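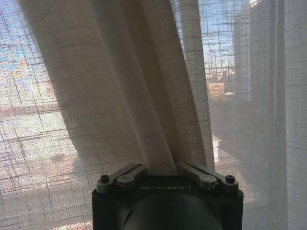

Visit to the Traltar works, Takholm

Traltar makes and finishes ready-made curtains, mostly sheers, in a two-storey brick building at the east end of Takholm. The site opens to visitors once a year. I attended the morning tour on August 6, 2023, in a group of 16, and stayed on for the afternoon session on hanging and dressing. The notes below follow the order of the route.

Cloth store

Fabric arrives on rolls and is stored flat on racks, never on end. A roll left standing will settle under its own weight and the lower edge goes slack, which shows up later as a wavy hem. Sheers are kept apart from the lining cloths because the fibres shed by the linings cling to an open weave and are tedious to remove.

Each roll rests for two days before it is cut. The supplier for most of the plain sheers is Zedmont. The heavier cloths come from Nautiyal, whose rolls are wider and need a second person at the rack.

Inspection

Cloth is drawn over a lit glass panel at walking pace. In an open weave the faults to look for are missing threads, doubled threads and places where the grid has shifted out of square. Small shifts can be eased back with the fingertips. A missing thread cannot be repaired and the length is cut out.

The inspector demonstrated how differently the same cloth reads with the light behind it and with the light in front. Lit from the front, a single layer looks nearly white. Backlit and gathered, it goes to beige or grey where the layers overlap, and the folds separate into pale ridges and dark bands. Customers send samples back on this account, and the sample cards now carry a line advising that the cloth be judged at a window.

Cutting and hemming

Sheers are cut along a drawn thread and not against a straight edge. One weft thread is pulled out across the full width and the shears follow the gap. It is slow, but the hem then hangs level. The side hems are narrow and doubled; the bottom hem is doubled at 3 inches as standard, deeper on request.

The machines are ordinary lockstitch models with the foot pressure reduced. Needles are changed after every 50 curtains, or sooner if the operator hears the point catching. There was some discussion in our group about weighted tape. Traltar will fit it but does not recommend it on the lightest cloths, where it tends to print through as a line.

Hanging and dressing

The upstairs room is fitted with several types of track and pole along the window wall. Masaru Maruyama, who ran the afternoon session, has worked in the finishing department since it was downstairs, and most of what follows is his method.

Heading hooks are set before the curtain is lifted. The curtain is then hung from the centre outwards, to keep the weight even on the track. Once it is up, the fullness is divided by hand. He takes each fold at chest height, closes it lightly, and runs the hand down to the hem without pulling. A pull at this stage drags the weave out of square below the heading, and the distortion is hard to see until the sun is on it.

To hold a curtain aside, the cloth is gathered from the leading edge in folds of equal depth and taken at a single point. The column should be wide at the heading and narrow steadily to the hold. If the creases twist, the folds have been picked up unevenly and the whole gather must be let go and started again — pushing the cloth about above the hold does not correct it. New sheers are left tied in this way with soft tape for a day or two. He does not iron them once hung, but will steam them at low heat from the room side.

We each dressed one panel. Mine twisted twice.

Practical points

The tour lasts two hours and the afternoon session a little under that. Booking is by post or telephone only. The stairs are steep and there is no lift, so anyone who cannot manage them should ask for the ground-floor route, which covers everything up to hemming. Remnants are sold by weight at the door. The next session on hanging is planned for October and will deal with lined curtains and interlining, with places limited to 32.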